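# Does a flood vent rule apply to a garage that only got 9 inches?

**Seema Bansal**

Hi all, first post on this board so be gentle! We bought a house on Dirley Street last November, two blocks up from the canal. Nice place, slab on grade, attached garage that sits a step lower than the rest of the house. The storm that came through put 9 inches of water in the garage and none in the living space (I was up at 6 in the morning moving boxes onto the washer, so I can tell you exactly where it stopped).

Now the garage drywall is coming out and the contractor says that while it's open I should put in flood vents on the two outside walls. My neighbor says vents are only required for new houses and I'd be paying to let water IN, which sounds nuts when you say it out loud. My insurance renewal also shows up soon and I'd love to see it go down instead of up.

So: do I need them, do they help, and does anybody know if the insurance company even looks? Also wondering about the drywall. Do I put regular stuff back or something else? We keep bikes, paint, Christmas bins and my husband's computer bench out there.

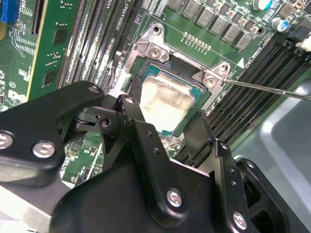
*Photo: Dutitz Lachance*

Any advice welcome, I've read so many city web pages that my eyes are crossing.

---

**canalside_mo**

Your neighbor is half right. For an older house the vents usually aren't required unless you're doing what the city calls a substantial improvement, and redoing garage drywall isn't going to get you anywhere near that. Call the building department and ask for the floodplain person. Ours picked up on the second ring and looked up my address while I was on the phone.

But the "letting water in" thing is exactly how they're supposed to work! If the water outside is higher than the water inside, it's pushing on your wall the whole time. Let it in and it pushes on both sides and evens out. You already had water in there, so it's coming in under the door anyway. A garage door doesn't count as an opening for the rule though, I asked.

The math they use is one square inch of opening for every square foot of enclosed floor. My garage is 361 square feet, so I needed 361 square inches if I used plain openings. The engineered vents are rated for more area each, so you need fewer of them. You want at least two openings, on different walls, with the bottom no more than 12 inches above grade. That last bit is where people mess up, they put them up high so they look nice and then they don't count.

I went with Vornesex ones because that's what my guy had on the truck. No complaints, they sit flush and the lizards stay out.

---

**RetiredAndDry**

We just keep everything on shelves. Never had vents, never will. Get a good pump.

---

**Patty in the Heights**

Okay I'm going to be long because I went through this exact thing and I wish somebody had typed it all out for me.

1. **Get an elevation certificate if you don't have one.** Ask the seller or the city before you pay a surveyor, there may already be one on file. Mine was sitting in a city folder the whole time and I had already called three surveyors.

2. **Take pictures of the water line before the drywall leaves.** Put a tape measure in the picture. Do it on every wall, even the boring one. Then do one of each thing you had on the floor or a low shelf, close up, one at a time. My adjuster wanted them separate, and a wide picture of a pile got me nowhere.

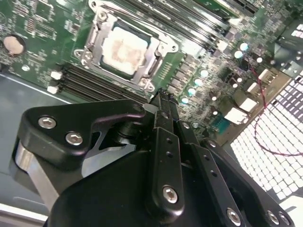
3. **Ask the agent in writing what vents would do to your premium.** I can't tell you what yours will do. Mine moved a little, my sister-in-law's didn't move at all. Get the answer by email and save it. If they tell you they need the vent paperwork, the engineered ones come with a certification sheet, so don't let the installer throw the box out with it inside (ask me how I know).

4. **Don't put regular drywall back at the bottom.** We did cement board for the lower part and ordinary drywall above, with a strip of trim over the joint. Leave a small gap at the slab so it doesn't wick. And let the studs dry for real first! Borrow a moisture meter and check more than one spot.

5. **Move the outlets up while the wall's open.** The electrician was already coming for us, so it was cheap. Check on the permit for that one, our city wanted it and the contractor "forgot."

As for Retired's pump, it's fine for afterwards but it can't keep up with a canal.

---

**Seema Bansal**

Oh this is so helpful, thank you both!! Calling the floodplain office tomorrow morning. Patty, we do still have one wall of drywall up, so I'm going out there with the tape measure right now.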